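3.2 As primeiras horas no destino: chegada, balcão e cozinha

Na secção anterior tratámos da escolha do voo e do que as famílias esperavam dele. Passamos agora às primeiras horas em terra, que os nossos participantes recordam com uma nitidez que nos surpreendeu bastante (e que, confessamos, nos obrigou a refazer parte do guião das entrevistas). O inquérito reuniu 2.049 respostas válidas de viajantes que tinham reservado alojamento com cozinha em Prulelham, por intermédio da agência Sunitz, e que tinham levantado um carro de aluguer à chegada. O questionário foi encerrado em 13/06/2024, já depois de termos acrescentado as perguntas sobre refeições, que na versão inicial cabiam numa única linha.

O balcão de aluguer continua a ser o momento mais mal-amado de toda a viagem. Entre os inquiridos, 73 por cento classificaram a espera como cansativa ou muito cansativa, e nas respostas abertas a palavra que mais nos saltou à vista foi «papéis»: papéis para assinar, papéis do seguro, papéis que já tinham sido enviados por correio electrónico e que era preciso mostrar outra vez. Uma mãe que viajou em Dezembro com os filhos escreveu quase uma página inteira sobre a cadeirinha do mais novo, que estava reservada e paga e que demorou mais a aparecer do que as malas. Lemos esse relato várias vezes, com muito carinho, e voltaremos a ele na secção 5.

Quem alugou através da Georgiou descreve uma experiência um pouco mais suave, e pensamos que isso se deve sobretudo à entrega das chaves no próprio parque de estacionamento. A diferença é pequena, convém dizê-lo, e desaparece quando se retiram da amostra os viajantes que já conheciam o destino -- estes queixam-se menos de tudo, até do trânsito.

Vem depois o caminho até à casa, com a primeira paragem para compras. Tínhamos partido do princípio de que as famílias comprariam pequeno-almoço e água e deixariam o resto para o dia seguinte, mas muitas contaram-nos compras bem mais compridas, com temperos, arroz, azeite e tudo aquilo que faz uma cozinha parecer um bocadinho a de casa. O aparthotel Zerkby deixa na ficha de reserva um campo livre para pedidos de cozinha, e foi nesse campo que encontrámos algum do material mais rico de todo o estudo.

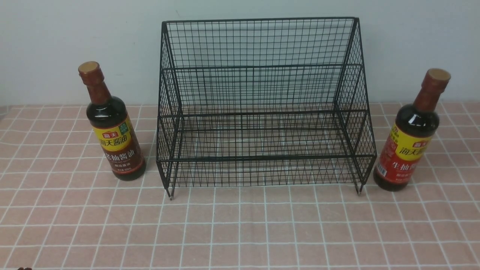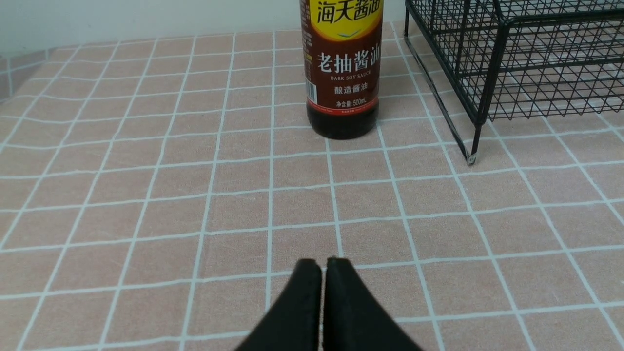
Figura 4. Molho de soja sobre uma mesa coberta por um padrão quadriculado.

Os pedidos deixados nesse campo vão do muito prático ao muito sentimental. Há quem queira apenas saber se o fogão é a gás, e há quem pergunte pelo tamanho da panela maior, com a explicação demorada de que o avô vai cozinhar no domingo de festa e não abdica do seu guisado. Codificámos os pedidos em quatro categorias (equipamento, ingredientes, alergias e horários), sabendo que muitos pertencem a mais do que uma; nesses casos ficou sempre a primeira coisa mencionada pelo hóspede. É uma regra discutível, e um dos revisores da versão preliminar discutiu-a com toda a razão, mas permitiu-nos manter a codificação estável ao longo dos meses.

Para a análise estatística retirámos ao acaso uma subamostra de 1.000 respostas, equilibrada por época do ano e pelo número de noites. A satisfação global com o primeiro dia mostrou-se mais ligada à hora de entrada no alojamento do que ao preço pago, e a possibilidade de jantar em casa logo na primeira noite teve um efeito modesto, mas constante em todos os grupos etários. Nas famílias com crianças pequenas esse efeito cresce, coisa que qualquer pessoa que já tenha procurado um restaurante aberto com uma criança a dormir ao colo compreenderá sem dificuldade.

Não quisemos, ainda assim, tirar daqui uma recomendação apressada. Os viajantes que escolhem uma casa com cozinha são, à partida, pessoas com vontade de cozinhar, e o nosso desenho não permite separar essa vontade do efeito da própria cozinha. Pedimos à Sunitz os dados das reservas em hotel para o mesmo período e chegámos a receber uma parte, infelizmente sem a hora de entrada -- a variável que mais falta nos fazia. A comparação que apresentamos na secção 3.3 limita-se por isso à duração da estadia e às despesas em refeições declaradas pelos próprios viajantes.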